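双腕ロボットに掃き掃除をさせるときの、つかみ方と道具のコツ

最終更新：2022年8月13日
シェア 35　コメント 13

ほうきとちりとり、これがグリッパーの試験台として本当に優秀なんです！ブロックを積んだりコップを運んだりする課題ももちろん楽しいのですが、柄の長い道具を持たせたとたん、指の形の差がびっくりするくらい出ます。先端は床に当たって押し返してくるし、反対の手はちりとりの角度を保たなくてはいけない。家の中にあるものだけで始められるのも気に入っています。

ここ最近、指先を二種類、手首カメラの位置を二通り、コントローラーの設定をあれこれ入れ替えながら試してきたので、家や作業場で同じことをしてみたい人向けにコツをまとめておきます。順番はあまり気にせず、気になるところから読んでください。

■ 指先は「引っかけ型」と「平板型」を両方用意する

比べたのは、先が曲がった引っかけ型と、まっすぐな平板型です。はじめは「柄を握るなら引っかけ型で決まりでしょ」と思っていました。曲がった部分に柄が収まると、たしかに抜けにくい。持ち上げるだけならこちらが断然ラクです。

ところが掃く動作に入ると、柄がカーブの中でくるっと回ることがあります。ほうきの向きが変わると、いくら腕がきれいな軌道を描いていてもごみは動いてくれません。平板型は面で押さえるので回りにくく、そのかわり柄の中心を外すとつるんと逃げる。私は滑り止めのゴムシートを細く切って、内側に一枚貼るところに落ち着きました。厚いシートを二重に貼るより、薄いのを一枚、端まできっちり貼るほうがいいです。

引っかけ型が楽しいのは箱まわりの作業ですね。箱の縁を寄せたり、中の軽いものをどかしたり。指が細長いと狭いところにも入っていけて、見ていて飽きません。

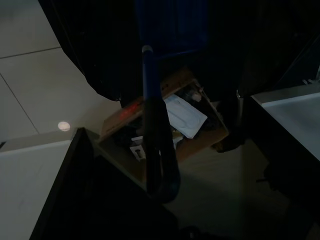 手首カメラの視点。グリッパーの指と、ふたの開いた段ボール箱。

■ 手首カメラは「指先が必ず見える」位置に

カメラの取り付け角度は、物がよく見える向きより、指先がいつも視界に入る向きを優先してください。指と対象が同じ画面にあると、遠隔操作のときの距離感がまるで違います。指を外して付け替えたら、カメラの角度もその場で見直す。これを忘れて一晩分の記録を撮り直したことがあるので、ここは声を大にして言いたい！

それから明るさ。箱の中は思っている以上に暗くなります。露出を自動のままにすると、白い床や天板に引っぱられて箱の中がつぶれがちです。

・露出は箱の中に合わせて固定する
・天井の照明が床に反射する場所を先に見つけておく
・レンズは乾いた布で毎回ふく
・頭のカメラと手首のカメラで、時刻のずれを最初に確かめる

ファトス・マティッチさんは手首カメラを指の真横に置く派で、私は少し後ろに引く派です。真横だと細かいものをつまむときに気持ちよく決まります。後ろに引くと道具の柄まで見えるので、掃除の課題ではこちらが好き。どちらにも良さがあるので、台座を一つ余分に作っておいて、両方試すのがおすすめです。

■ ケーブルは輪を残して留める

腕に沿ってぴったり留めたくなる気持ち、よくわかります。見た目もすっきりしますし。でも手首が大きく回る課題では、少し余らせて輪にしておくほうが安心です。腕を可動範囲の端まで動かして、いちばん引っぱられる姿勢で長さを決めてから留めてください。面ファスナーの帯なら、やり直しが何度でもききます。結束バンドは最後の最後に。

グリッパーの背中側にコネクターがある場合は、そこに力がかかっていないかも見ておきましょう。

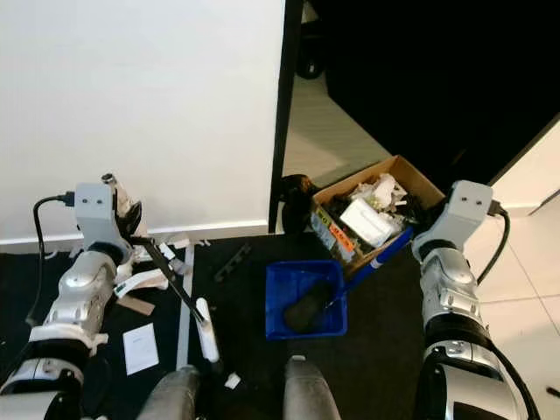 ステンブリッジ工作室　ロボットハンド班

■ ちりとりは柄の長いものを選ぶ

ちりとりは小さな手持ち型より、長い柄のついたものが扱いやすいです。腕が床すれすれまで下りなくて済み、ひじの逃げ場が残ります。うちの班では手持ち型から始めてしまい、ひじが体に近づきすぎて止まる、を延々とくり返しました。柄つきに替えた日の進み方といったら！

柄を持つ位置は、端から少し内側。端ぎりぎりだと、ちりとりの口が床に着いたときに手首へひねりが来ます。握ったら一度だけ軽く床に当てて、口が浮いていないか確認してから掃き始めてください。

太さも大事です。細い柄はテープを巻いて太らせればいいのですが、開き幅いっぱいの太い柄はどうにもなりません。買う前に、グリッパーを全開にした幅を紙に写し取って店に持っていくと失敗しません。私は財布に入れっぱなしです。

■ 床のごみは「いろいろ」が正解

練習だからといって同じ紙玉ばかり並べると、すぐに単調になります。平たい紙、丸めた紙、段ボールの切れ端。形が違うだけで、ほうきの当て方が変わってきます。平たい紙は意外な強敵で、床にぺたっと着くと、ほうきの先が上を通り過ぎてしまう。角を少し折っておくと難易度が下がるので、最初のうちはそれで十分です。

重いものを混ぜるときは一つだけにして、ちりとりの持ち上げ方を見る回に取っておきます。ちりとりに入れる前と後で手首の負荷の値を見比べると、二種類の指の違いがはっきり出て面白いですよ。

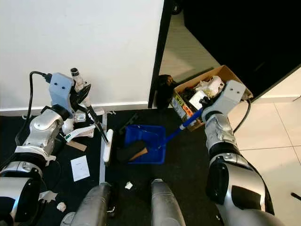 記録のつけ方も少し。クレシミル・ヨルダノフさんに教わってから、うまくいかなかった回にだけ短いメモを残すようにしています。「柄が回った」「口が浮いた」「紙が残った」くらいの短さで構いません。先週までに141回分の試行がたまっていて、読み返すと、引っかけ型では「柄が回った」、平板型では「つかみ損ね」がそれぞれ目立ちます。指を買い足す前に、まずこのメモを読み返す。私はこれで出費を一つ減らせました。

■ コントローラーは速さより「戻しやすさ」

操作側は、手元のレバーで腕をなぞらせる方式と、ゲーム用のパッドの二つを比べました。なぞる方式は両手が自然に動くので、ほうきとちりとりの同時操作がとにかく気持ちいい！初めて触る人でも、すぐに両手で掃き始めます。パッドは片腕ずつの切り替えが必要で、掃く動作そのものには向きません。ただ、ちりとりを同じ高さで待たせておくような静かな仕事は、パッドのほうが安定します。

設定で最初に触ってほしいのは、最高速度ではなくグリッパーの閉じる力です。強すぎると柄にかける力ばかり増えて、手首の微調整がききにくくなる。いちばん弱いところから始めて、柄が下がらなくなったら一段だけ上げる、という決め方をしています。

次が「ひとつ前の姿勢に戻る」ボタン。どのボタンでもいいので、目で探さずに押せる場所に割り当ててください。ほうきが壁に当たったとき、あわてて引き抜くより、ひとつ戻すほうがずっと早いです。

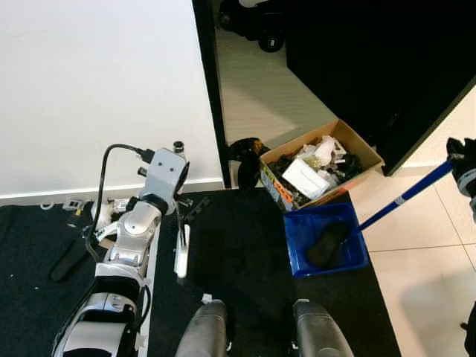 ■ マットと箱の置き方

作業範囲には厚みのないマットを敷くと、ごみが散らばる範囲がひと目でわかります。色は濃いほうが、白い紙くずを頭のカメラで見つけやすいです。マットの端が浮いているとほうきが引っかかるので、両面テープで留めておきましょう。タイルとの境目はとくに丁寧に。

ごみを移す箱は、ちりとりを持つ腕の側に置きます。ふたは外に開ききって、折り目をよくしごいておく。半分立ったままのふたは、ちりとりの縁にぶつかる常連です。箱が軽すぎると押されて動くので、底に本を一冊。

ゾリツァ・ヤネフスキさんからは「箱の縁に明るい色のテープを一周貼ると、手首カメラで縁がわかりやすい」と聞きました。まだ試していないのですが、次はぜひやってみるつもりです。

■ 片付けの前に

指先のゴムシートは、使ったあとに固く絞った布でふいておくと長持ちします。紙の粉がついたまま次の日に使うと、滑り方が変わって比較になりません。ねじのゆるみもついでに見て、指は机の上に並べて保管。引き出しに放り込むと、曲がった先が何かに当たって欠けます（経験済み）。

11月には、もう少し幅の広い平板型を作って、雑巾がけにも挑戦する予定です。布は柄よりずっと手ごわいはずで、今から楽しみ！いい滑り止め素材をご存じの方、コメント欄で教えてください。

お問い合わせ｜© ステンブリッジ工作室｜ページの先頭へ戻る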